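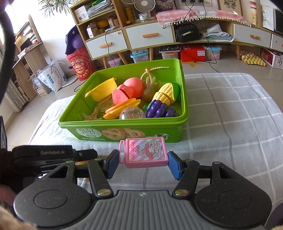

Pink eraser case, with a green biscuit-print bin behind.

How to get past the Lullton bridge in Dukolum

Dukolum is a cargo puzzle game from Van Wijk. You load a barge with crates, send it down a canal and try to reach the next town without tipping over or running out of coal. The early towns are easy enough. Lullton is where most players get stuck, and the hint button doesn't help much when you are there. These steps work on the phone and tablet versions.

Before you start

Finish every delivery in Brarnosthorpe first, including the two marked with a grey flag. The grey ones pay badly, but they unlock the flat crate, and you will need it for the low bridge. You should also have 3,000 coins saved. The toll takes most of that, and if you can't pay when you reach the gate the barge goes back to the start with the cargo lost.

Don't buy the brass funnel. It makes the barge faster and also taller.

Loading the barge

1. Put the heavy crates in first, along the bottom row. Start in the middle and work outwards.

2. Add the flat crates on the second row. The tilt bar should sit in the green part. If it flickers into yellow, swap the left and right end crates before you move anything else.

3. Leave the third row empty. The game lets you fill it and even shows the bonus for doing so, but the bridge at Lullton will knock off anything up there.

4. Set coal to half. A full hold is heavier and you sink lower, which sounds useful under a bridge, but then the barge catches on the sandbank just before it.

The run itself

Go slowly as far as the second lock. When the lock gates open, wait for the water arrow to turn blue before you tap the engine. Tapping early costs you a bump on the rear gate, and a bump can shift the end crates.

After the lock there is a long bend to the right. Keep to the inside and hold the engine button down the whole way. Ducks cross here on some runs. You can go straight through them – they fly off and there is no penalty.

Let go of the engine as soon as you see the red post. The barge will drift towards the sandbank and then swing back by itself. Don't steer during the swing. Once the nose points at the arch, give the engine two short taps and drift under.

The toll gate comes straight after the bridge. Pay it, then save from the pause menu. The autosave doesn't happen until you reach the harbour, and the last stretch has a ferry that can still hit you.

If you keep tipping

Check your crates for water damage. A crate with a dark corner weighs more than the number on its label, and the tilt bar only shows this once you are moving. Sell damaged crates in Brarnosthorpe or put one at each end so they balance.

If the barge leans after the first lock with good crates on board, restart. You can't fix the load on the water.

Scoring

My best run at Lullton is 3,313 points, using one hold of coal and no repairs. You only need to reach the harbour to open the next map, so the score doesn't matter unless you want the painted hull.

Comments

Sem Van der Linden
Had the brass funnel on all along. Sold it and got through on the next try, thanks.

Liesbeth Jansen
Is the red post before or after the windmill? I can't see it on my phone.

Toon Van Damme
@Liesbeth just after. It's half hidden by the reeds so turn the brightness up.

Ward Bosman
Step 4 didn't work for me. I ran out of coal at the toll gate both times. A bit over half is safer if you took the long bend slowly.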